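Handheld Grippers on the Showroom Floor

Photos and notes by Mei-kuen Kong
7 April 2021

Gikness sells beds, chairs and lamps. For the past season part of its showroom has also been a workplace of another kind. A crew from Oltov comes in and does ordinary household work on the display furniture, holding a gripper in each hand. What they record goes toward teaching robots to do the same jobs. I followed the crew to see what the work is like for the people who do it and for the sales staff who share the floor with them.

The crew calls it "hand work," although the point is that your fingers never touch the cloth. Most of them came from regular jobs, in hotel laundries, stock rooms and retail. A full session is 100 folds, split by 2 breaks.

The bed

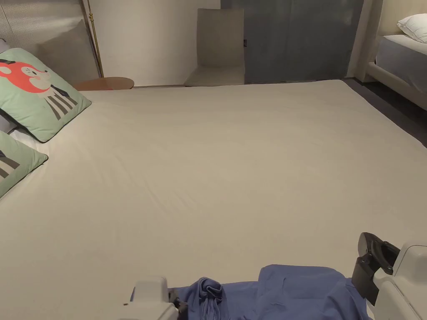 New people find the first days slow. A shirt you could fold half asleep at home becomes a job you have to plan, because a gripper has two fingers and no feeling in them. You learn to look for an edge first. Then you learn to leave your wrists alone and move from the elbow, or they hurt by evening. The crew asked for shorter sessions early on and got them.

Former hotel workers told me the hardest part was giving up speed. In a laundry you are judged by the pile. At Oltov a rushed fold is thrown out, and a slow one with a mistake in it that gets fixed is often kept. One woman said it took her weeks to stop apologizing when she dropped something.

The lift

Cloth gets picked up at one point and raised before it is laid out again. The crew has its own words for the steps. A "tent" is the peak that forms under the jaw, and a "spill" is a fold that slides open after you let go. These words have made it into the training sheet, which used to be written by the engineers alone. The crew now goes over each new version before it is used.
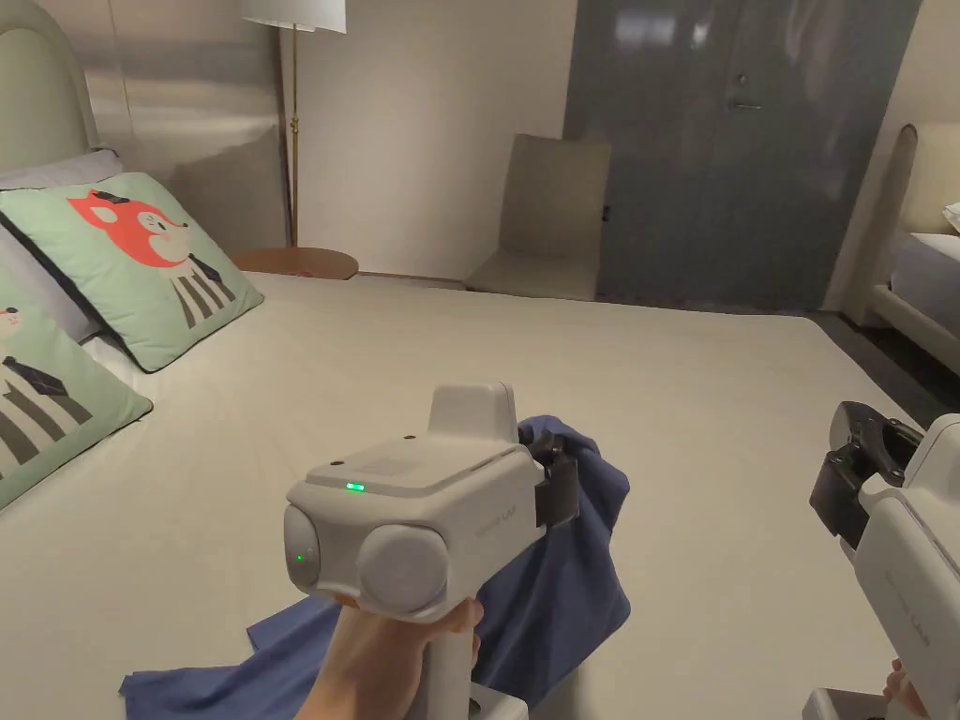

The room

The sales staff had the most doubts. The beds are for customers, and a customer who wants to lie down on a mattress does not want to wait for a shirt. The two sides settled on a simple rule — customers first, always — and a list at the front desk says which beds are in use that day. The Kanaan corner, where the dining tables are, is off limits to the crew.

Pay came up often. Crew members get an hourly rate with no bonus for volume, which they prefer. Sales staff get nothing extra for having the project on their floor, and several of them think they should.

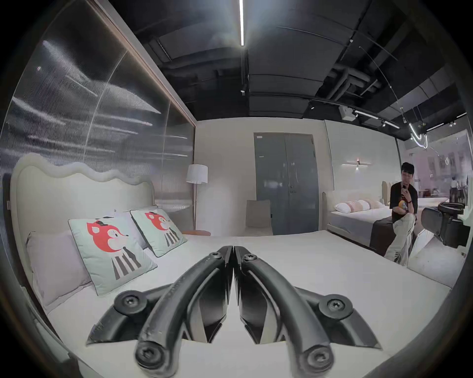 By July Oltov plans to have 2000 sessions from this site and a second one at the Grilletti store across town. What happens to the crew after that is not decided. Two of them have been offered work checking recordings at a desk, which pays a little more. One accepted. The other said she would sooner be on her feet and is hoping for a place at Grilletti.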